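# Chapter 4: Glazed Wares and the Table

The last chapter followed clay from the pit to the first firing. By the end of it you had a pot that would stand up and hold its shape, but would not hold soup for long. This chapter is about the coating that changes that, and about the kinds of ware that people eat from every day.

You will need to have read the section on kiln temperatures in Chapter 3. Some of the words used there, such as *bisque* and *vitrified*, appear here without being explained again. If you are unsure of them, the glossary at the back of the book is the place to look.

**Key words in this chapter:** glaze, flux, earthenware, stoneware, porcelain, foot ring, crazing, food-safe

## What this chapter covers

A glaze is a thin layer of glass melted on to the surface of a pot. It starts as a powder mixed with water. The pot is dipped in the mixture, or has it poured or sprayed on, and the water soaks into the clay and leaves an even coat of powder behind. In the kiln the powder melts. As the kiln cools it sets hard and grips the clay beneath.

Every glaze has three kinds of ingredient. Silica makes the glass. Alumina, which comes mainly from clay, stiffens the melt so that it does not run off the pot and on to the kiln shelf. A flux lowers the temperature at which the silica melts. Pure silica needs far more heat than most kilns can give, and most of a glaze maker's work goes into choosing a flux and deciding how much of it to use.

Colour is a separate matter. Small amounts of metal oxide are enough to turn a clear glaze green, brown or blue. Tin oxide and zirconium compounds make it white and stop the light passing through, so that even a red clay can be hidden under a white surface.

We shall look at four families of tableware and compare the clay body, the firing and the glaze used for each. We shall then look at shape, because a dish that is well glazed but badly shaped is still a poor dish. The practical work at the end of the chapter asks you to test pieces from your own kitchen.
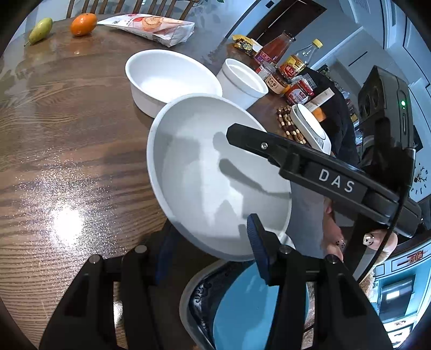
## 4.1 Why tableware is difficult

A vase has an easy life. It stands on a shelf, and if the glaze is a little soft or a little rough it may not matter for years. A dinner plate is scraped with steel, stacked, soaked, heated and cooled, and it has to come through all of this clean.

The main demands can be set out in a short table.

| Demand | What causes it | What helps |
|---|---|---|
| Scratching | Knives and forks | A hard glaze, fired high |
| Staining | Tea, spices, fruit juice | No cracks or pinholes in the glaze |
| Sudden heat | Boiling water, ovens | Body and glaze that shrink by similar amounts |
| Chipping | Stacking and washing up | A thicker or rounded rim |
| Rocking | A warped base | A level foot ring |

Some of these demands pull against each other. A thick rim resists chips but makes the piece heavier, and a heavy plate is tiring for anyone who has to carry a pile of them. A very thin wall looks fine and feels light in the hand. It also warps more easily in the kiln, so the pottery has to throw more pieces away.

The works at Surton met this problem when it moved from storage jars to plates. Its jars had been made from a coarse local clay that stood up well to the kiln. Flat plates made from the same clay dipped in the middle, and the first batches could not be sold. The pottery changed to a finer body and began to fire each plate on its own support. Breakages in the kiln fell, but each firing held fewer plates than before, and the price had to rise. We shall come back to Surton in section 4.6, where its costs are set out in full.

## 4.2 Nesting and stacking

Storage is part of design. A household cupboard is small, and a café cupboard is usually smaller for the work it has to do. Bowls that sit inside each other take up much less height than bowls that have to stand rim to rim.

For bowls to nest, the outside of one must be narrower than the inside of the next, all the way down. Straight walls that lean outwards are the simplest way to manage this. Bowls whose walls curve back in at the top will not nest at all, however carefully they are sized.

The foot ring matters too. This is the low ridge under the piece that lifts it off the table. It is wiped clean of glaze before firing, as otherwise the melted glass would glue the bowl to the kiln shelf. The bare clay that remains is rougher than glaze, and in a stack it rests on the glazed inside of the bowl below. Over time it leaves fine grey marks. Makers deal with this by rubbing the foot smooth with a stone after firing. The Wellier pottery, whose bowls are used in several of the exercises in this book, smooths each foot by hand and allows nearly 2 minutes for each bowl.

Identical bowls can be stacked as well, but they do not sink as far into one another as graded sizes do. A stack of 12 is a common limit in catering. Above that the weight on the bottom bowl begins to matter, and the pile becomes awkward to lift. 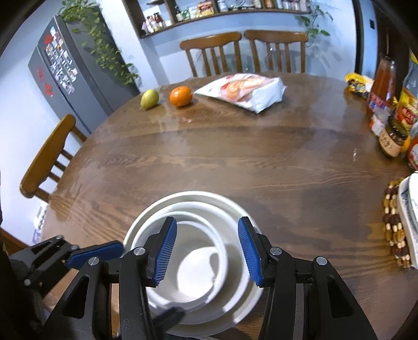 **Why does an unglazed foot ring not make a bowl leak?**

In stoneware and porcelain the clay itself has been fired until it is almost as dense as glass, so water cannot pass through it. In earthenware the body stays porous, and the glaze on the inside of the bowl has to keep the liquid in. If that inner glaze cracks, an earthenware bowl may begin to weep through its foot.

## 4.3 Earthenware

Earthenware is the oldest of the families and is fired at the lowest temperature. The clay is easy to find and easy to shape. Many earthenware clays contain iron, which gives the familiar red or brown colour.

The red clay dug near Hisden is typical. It is ready for use after sieving and a short period of ageing, and it keeps its warm colour under a clear glaze. If it is fired much hotter than it should be, it bloats and slumps.

Before reading on, find a chipped piece of crockery and look closely at the broken edge. Note the colour of the clay, and whether you can see a clear line between the clay and the glaze. Put a drop of water on the chip and time how long it takes to soak in. Keep your notes, as you will need them for the first exercise in section 4.4.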